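A visit to the Karncombe tableware works

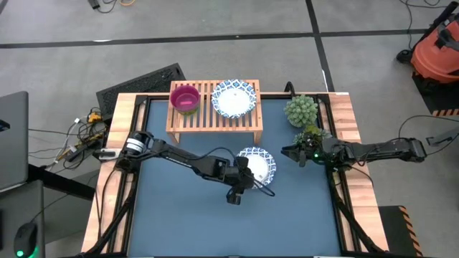

Magenta bowl on a slatted wooden rack, Karncombe.

I had wanted to see the Karncombe works for a few years, and in November I finally got a place on one of the afternoon tours. The site is at the end of the bus line from Wirnen, past a garden center and a row of garages. There is parking, but it fills up before the first tour.

Abundio Barajas took our group through. He started in the glaze room and now runs the firing schedule, so he skipped most of the company history and went straight to the kilns. The larger of the two holds 1000 small bowls when it is packed well. Plates take more room than you would think, and a load of dinner plates comes to a lot less.

The clay arrives in bags and is mixed on site. We stood behind a rail for that part and it was too loud to hear much. After mixing it goes through a press that takes the air out, then to the forming machines. Cups are slip cast in plaster molds. Each mold is good for 79 casts before the detail starts to go, and the old ones are broken up and hauled away.

Drying takes longer than I expected. Abundio said most of their losses used to happen there – rims warping on one side where a door had been left open. They put in a second set of doors and moved the racks away from the wall. The first firing comes after that, then glazing, then the second firing, which goes up to 2296 degrees Fahrenheit. The kiln was cooling while we were there and we could feel it from the aisle.

Glazing was the part I liked best. Hanne Hyvönen mixes the colors and keeps a wall of test tiles, 164 at present, with the recipe number scratched on the back of each. She let us turn a few over. Her reds and pinks give her the most trouble, as a small change in temperature sends them brown. The Wubshet line is all plain matte grays and gets through with hardly any rejects. Tristitico, the bright one, is sold in smaller runs and costs more.

The tour ends in the shop. Seconds are on the shelves by the back door, mostly with pinholes in the glaze. I bought two gray plates and a lidded jar that rocks a little on its foot.

Wear closed shoes, and bring a sweater for the clay store. The café shuts at 3:30, before the last tour gets out, so eat first.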